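Subject: Re: [housekeeping] Order of work when changing a bed

On Wednesday one of the Curndale members wrote:
> We strip everything at once and pile it on the floor. Is there any
> point in doing the pillows separately? Also, do you wash printed
> duvet covers with the sheets or on their own?

I do the pillows first. Lift each one off by the lower corners, give it a shake, and set it aside before touching the duvet. Pull the duvet back next and leave the sheet for last. Prints go in their own load, inside out, on cool. The yellow and orange egg cover has a lot of black outline in it and I don't want that near a white sheet. 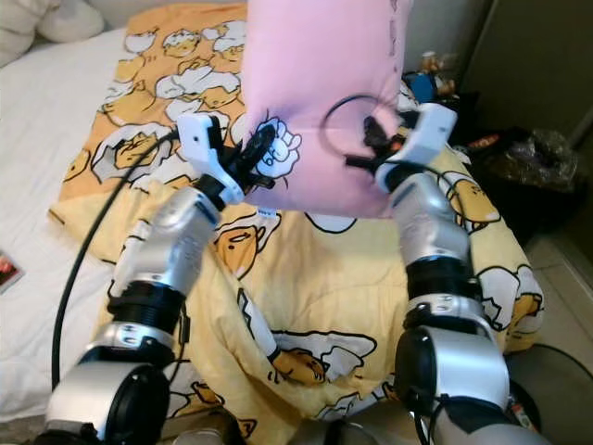 Karagiannis wrote back off list to say that pillows should go in the dryer for 9 minutes on low every time the bed is changed, and that shaking does very little.

I have tried the dryer and it's fine for the Prindine pillows. The Skomum ones come out lumpy, so I air those by a window. The pink one only gets spot cleaned.

For the sheet, start at the head end. Tuck both corners, then walk down to the foot and pull it toward you. Most creases go with one pull.

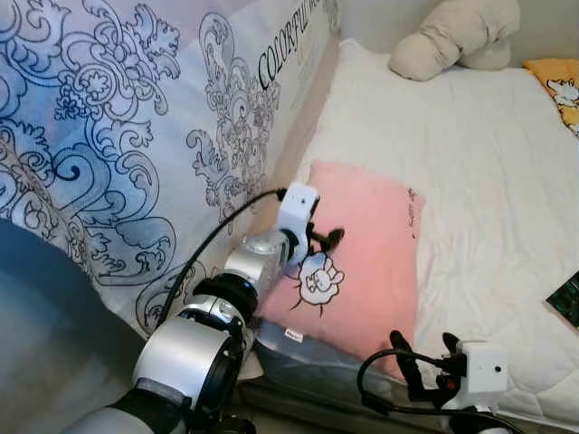 Pillows go back on after the sheet is flat, open end of the case facing away from the door. The duvet goes on last, folded down a little at the top. I leave mine turned back until noon so the bed can air.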